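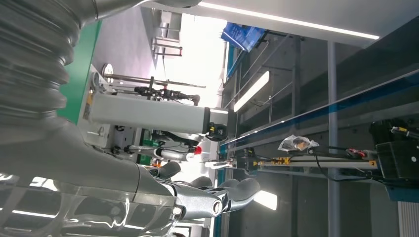

Gray folds beside a green panel, with a silver hand.

Home Topics Colors Glossary
3 min read

Gray (color)

Gray is a color between black and white. It has no hue of its own in its pure form, though most grays used in paint and cloth lean slightly blue, green or brown. A pure gray made on a screen uses equal amounts of red, green and blue light.

Painters mix gray in two main ways. One is to add black to white, which gives a flat and rather cold result. The other is to mix opposites – orange and blue, for instance – and lighten the mixture with white. Grays made this way are often called chromatic grays.

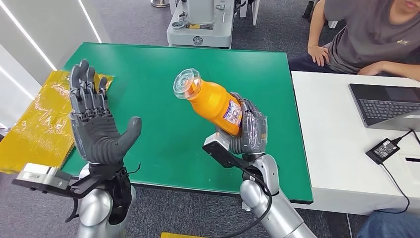
Dark gray palm and fingers above a silver forearm.

The look of a gray depends heavily on what surrounds it. Next to red it can seem greenish, and on a black ground it looks lighter than it does on white.

In building, gray comes mostly from slate, granite and cement. The older streets of Melturham are roofed in blue-gray slate, while Plenthorpe is known for a paler stone that darkens with age. The spelling "grey" is usual in British English.

Last edited 16/01/2023
50 shares 99 comments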